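Do We Need Another App to Borrow a Drill?

The Zurnwood tool library is going digital in September, or so the letter says. If you missed it, it came folded inside the last water bill. From then on, anyone who wants a ladder or a tile cutter will have to book it through Nuvgate, a booking service the library has signed up with for 2 years. The clipboard on the counter goes away.

I have used that clipboard for a long time and I have questions.

The letter says booking online will "cut waiting and improve access." Waiting for what? I have been in there on a spring morning when everyone in town wanted a hedge trimmer, and the line was four people long. The trouble was that the library owns two hedge trimmers and one of them had a bad cord. An app doesn't fix a cord.

Then there is the deposit. Right now you leave a check and get it back when the tool comes home. Under the new plan you put $50 on a card and it is released "after inspection." The letter doesn't say how long that takes or what counts as damage. A belt sander that went out scratched will come back scratched, and I would like to know who pays for the scratch. I asked at the counter and was told the details are being worked out. They were also being worked out in the spring.

We have been through this before. A few years back it was Nirketti, which was going to put a tag on every item so that nothing would get lost. 200 tags were bought. The last time I looked, 46 were still stuck to anything, and the post hole digger was missing anyway. I'd like to see what that cost before we start the next one, and I don't think it's rude to ask.

Some of it may be fine. People who work late can't get to the counter before it closes at 5 p.m., and reserving a tool from home would help them. My neighbors on Yap Street are all for it, and they borrow more than I do. Fair enough. But the letter talks about the booking page for six paragraphs and gives one line to repairs, and repairs are where the place falls short. Dull blades, missing chuck keys, the tile saw with no guard.

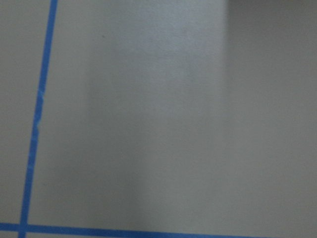

Blue tape on a pale gray work surface.

What I would ask for is simple. Keep the clipboard going next to the app for the first year. Print the deposit rules and tape them to the door. And put out a list of what is broken, with a date next to each item for when it will be fixed – even a bad date would be better than none.

Comments on the plan are being taken at the counter through the end of the month. Bring your own pen, the one on the string is dry.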